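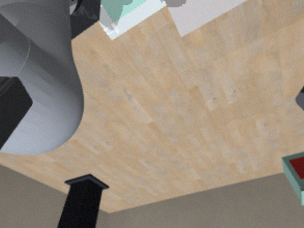
仿真里腕部相机的视角，左边那一大块灰色的就是夹爪

仿真里比夹爪，结果能信几成？

Jhun Espiritu 发表于 2月21日

手头两款平行夹爪要选一款，Zerlow 的短指和 Tilahun 的细长指。同事在仿真里各跑了1,550次抓取，长指多成功267次，就说可以下单了。我不太信。腕部相机被夹爪自己挡掉一大片，桌沿的绿盒子也只看到一部分，这种画面下比出来的差距到底算谁的？下面是另一个视角，双臂工位，近处那台的长指伸在灰色夹具上方。

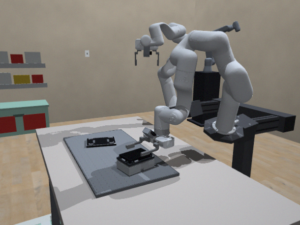
回答（2）

Liesl Schnyder

先问三件事：两款夹爪用的是不是同一套摩擦系数，相机外参换夹爪后有没有重标，初始位姿是不是同一批随机种子。有一项对不上，267这个数就没法看。

另外，仿真里的手指通常按刚体算，细长指装到真机上会弯，夹重一点的件指尖先张开，这个软件不会替你报错。我八月份吃过这个亏，仿真成绩很漂亮，上真机后一半的件夹歪。建议把相机换个安装角度，同样的种子重跑一遍，看排名变不变。再借一副长指，真机上夹你们最重的那个件。厂家宣传页上的重复精度可以先不管，那多半是空载测的。

zollis_老用户

长指好用，我们一直用长指，没出过问题。仿真差不多就行了，买吧。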